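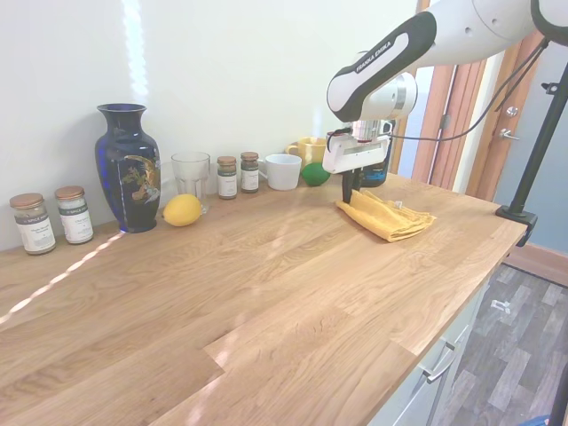

J. Macaraeg

Cleaners at Grillisell, which looks after 60 short-stay flats in Grirkville, have been working beside a robot arm since 2nd March. The arm reaches over the kitchen counter in one flat, where it is being tried on folded towels and bench wiping. The cleaners still do the bathrooms, beds and floors.

Grillisell says no jobs will go during the trial, which runs until September. Nine staff have been trained to set the arm up, stop it and log its faults. They are paid at a higher rate for those hours. The company has also agreed that time spent waiting on the machine counts as paid work.
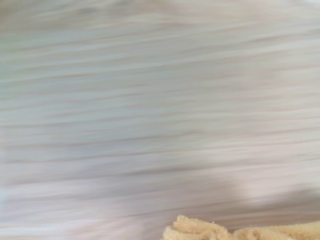

Training takes 55 minutes and is held at the company's Denthorpe depot. Much of it goes on reading the arm's own camera view, which takes practice. When the view smears into pale streaks and only a bit of something beige and spongy stays sharp at the bottom, there is little for a new operator to go on. Staff have asked for a larger screen and for a second person to be rostered on during the first week.

A decision on the other flats will be made after the trial.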